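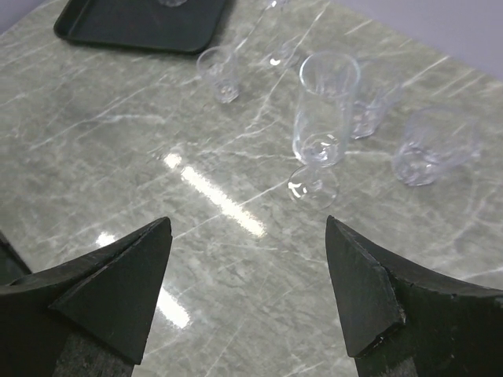 What is a shoe last?

A last is the solid, foot-shaped form that a shoe is built around, and it decides the length, width, toe shape and heel height of the finished shoe.

CHAPTER 2
The Last: Where the Shape of a Shoe Comes From

In Chapter 1 we took a finished shoe apart and gave every piece its name. Now we go back to a moment before there is any shoe at all. There's no leather cut, no thread waxed, and on the bench sits a smooth, heavy thing that looks like a foot somebody has simplified. I love this chapter. Once you have held a few lasts you will never look at a shop window the same way again, and you may find yourself staring at strangers' shoes on the bus and trying to guess the form inside (I do this constantly).

Words to know: last, feather edge, cone, toe spring, heel pitch, girth, hinge

By the end of the chapter you should be able to name the main parts of a last, take five measurements from a foot, and explain why two shoes marked with the same size can fit so differently.

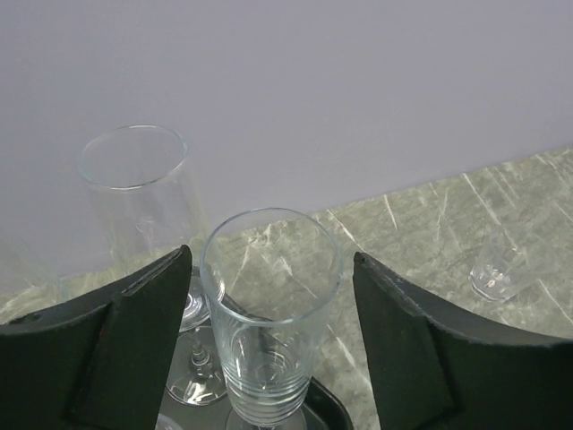
Bergþóra Kvaran

The first time I walked into the last room at Tollurano, I forgot to say good morning. There were 800 pairs on the racks, hung by the heel, toes down, and every one of them was a decision somebody had made about a foot. Some were beech, gone dark from handling. Most were bright plastic, green and yellow, with the size stamped into the top. Aparecida Medeiros, who taught me pattern cutting there, let me look for as long as I wanted and then handed me a pair and asked which was the left. I got it wrong! It was a very old pair, made as "straights," with no left or right to it, and either shoe went on either foot. For long stretches of history plenty of people wore their shoes exactly that way.

2.1 A last is not a copy of a foot

If you made a plaster cast of your foot and built a shoe tightly over it, you would hate that shoe. Feet change shape all day long. They spread when you stand, bend when you step, and swell by the evening. A last has to leave room for all of this and still hold on where holding matters, mainly at the heel and across the instep.

So the last maker cheats, and cheats beautifully. The toe end is longer than the foot, which leaves space in front of the toes. The sides are cleaner and straighter. The bottom edge, called the feather edge, is crisp where your own foot is soft and round, because the upper needs a definite line to turn under. The heel is a little narrower than a real heel, so the back of the shoe grips.

Set a last on a table and look at it from the side. The toe doesn't touch. That lift is the toe spring, and it helps the shoe roll forward as you walk. A stiff sole needs more of it and a soft slipper sole needs hardly any. The height of the heel seat is the heel pitch, and it is fixed from the start. You can't build a flat shoe on a last with a high pitch and expect it to sit properly — beginners try it every year, and every year the toes end up pointing at the ceiling.

2.2 Length is the easy part

Most of us know our shoe size as a single number, and that number is mostly about length. Different systems cut up the length differently. In the English and American systems, one full size is a third of an inch. In the continental European system, one size is two thirds of a centimeter, a unit called the Paris point. The steps don't match up, so conversion charts are always a compromise.

Now for girth, which is the distance around the last. We measure it at the joint (the ball of the foot), at the waist, and at the instep. Two lasts can share a length and be quite different around the joint, and your foot will notice within a few steps. When a friend tells you that a certain shop "runs small," ask where it pinches. Very often the length is fine and the girth is the trouble.
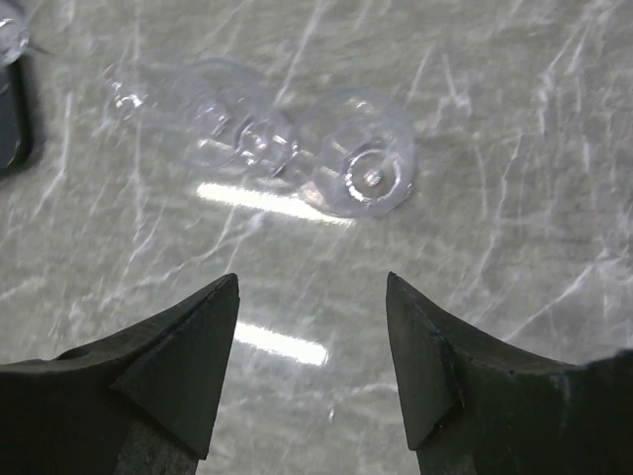

Figure 2.1 Two clear plastic rounds on a mottled gray surface.

2.3 Wood, plastic and the hinge

Wooden lasts are a joy to work with. They take tacks well, they can be rasped down or built up with scraps of leather, and they smell wonderful. They also move a little with damp weather, and that becomes a real problem when you need many identical pairs. The workshop at Dunov switched to plastic for an order of 3,000 pairs of house shoes, all in a short run of sizes, and kept its wooden forms for custom work.

Whatever the material, the finished shoe has to come off. A long solid last would stretch or tear the back seam on its way out. Most modern lasts are cut through and fitted with a hinge, so the heel part can swing up and shorten the whole form. You pull, it clicks, and out it slides. It is a deeply satisfying sound!

Before you read on

Find a shoe you wear often and one you avoid. Put a hand inside each and feel for the joint, the waist and the instep. Write down where the two differ, and keep the note with you for Section 2.4, where we start measuring feet with a tape, a pencil and a sheet of paper.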